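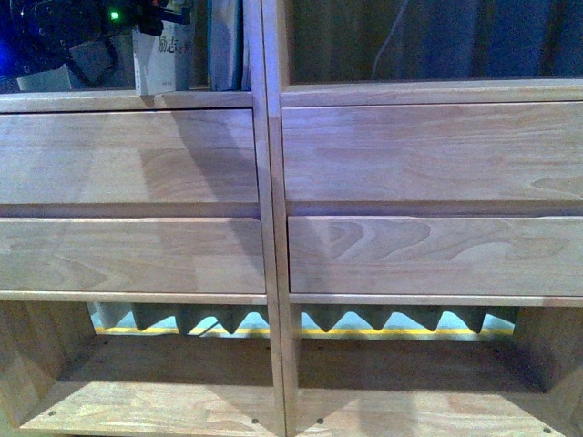
Why Does Wood Have Lines?

Put your hand on a wooden drawer and look at it from very near. You will find lines. Some are straight like rain, some are curved like a hill, and some go in waves like a flame. These lines are called the grain. They were made by a tree, a long time before anybody thought of a drawer.

How the lines are born

A tree grows a new layer under its bark each year. In spring it grows fast, and the wood is pale. Later in summer it grows slowly, and the wood is darker and harder. Then winter comes and the tree rests. One pale part and one dark part together make one year. If you look at a stump in the forest, you see these years as rings. A tree with 70 rings is 70 years old, so it may be older than your grandmother!

Rings are round, so why are the lines on a drawer not round? It depends on how the saw went. Think of an onion. If you cut it across, you get circles. If you cut it from the top to the root, you get long curved lines. It is the same onion, only the knife went another way. With a tree trunk, the saw can make straight stripes, or arches, or big wild waves. The waves often come when the tree itself was a little bent or bumpy inside.

What is a knot?

Sometimes there is a dark oval spot among the lines. This is a knot. In that place the tree had a branch. The trunk grew thicker every year and closed itself around the beginning of the branch. The lines near the knot must go around it, as water in a stream goes around a stone.

Drawers without handles

Many drawers have a knob in front. Others are quite plain, and then you can see the whole picture that the tree has drawn. How do you open a plain drawer? Some have a gap where your fingers can go, and some have a spring inside, so you push and the drawer comes out by itself. Push gently, and keep the other hand away.

Wood for keeping things

Open shelves are good for things you want to find quickly, such as a book or a favorite toy. The standing boards between the spaces are called dividers. They help to carry the shelf, so that it does not bend in the middle.
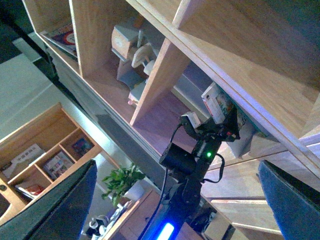 Light wood shelves with dividers. A toy has its own space, and a small white box stands near the edge.

Try it yourself

You need 2 things: a sheet of thin paper and a soft crayon without its wrapper. Ask a grown-up which piece of wood you may use. Lay the paper on the wood and rub with the side of the crayon. Rough wood gives the best lines. Very smooth wood gives almost nothing, so try an old board or a stump too.

Words to remember
Grain: the lines in wood
Knot: the place where a branch was
Divider: a board between two spaces

Text: Eugeniusz Krawczyk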